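Morning

Up at 5 and out to the Cloltstead job before the traffic. The boiler there had locked out again overnight. Pressure was down to almost nothing, so I topped it up and went looking for the leak. Found it under the bathroom floor, a weeping elbow on the return. Whoever put it in had used too little solder and painted over it. Drained the loop, cut out the bad piece and made up a new one. Adom Amoah held the light and passed me fittings. He is getting better at knowing what I want before I ask.

The owner wanted to know if she needed a new boiler. I told her no. The heat exchanger is fine and the pump is only three years old. She needs the system flushed, and I said I could do that next month. 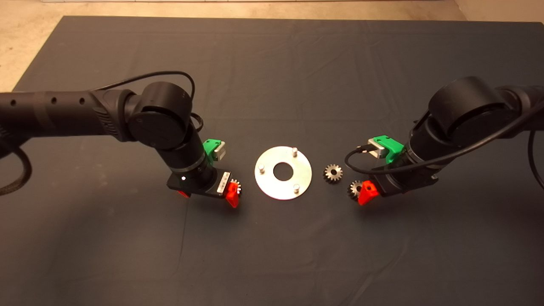
Afternoon

Bromow next, for the kitchen faucet and the slow drain. The drain took two goes with the snake. The shutoff valve under the sink would not close all the way, so I had to kill the water to the whole building and knock on doors first. One man on the second floor was in the middle of shaving – he was decent about it.

Stopped at Kettunen for pipe and a box of valves. The bill came to $943, more than I had planned on. Half of it is for the Wamel job, so I will get it back when they pay. They still owe me for the water heater.

Evening

Wrote up both invoices and called Cloltstead. Pressure is holding. I want to look at it once more before I close up that floor. Knees sore. Need to buy new pads, and flux, which I forgot at the counter.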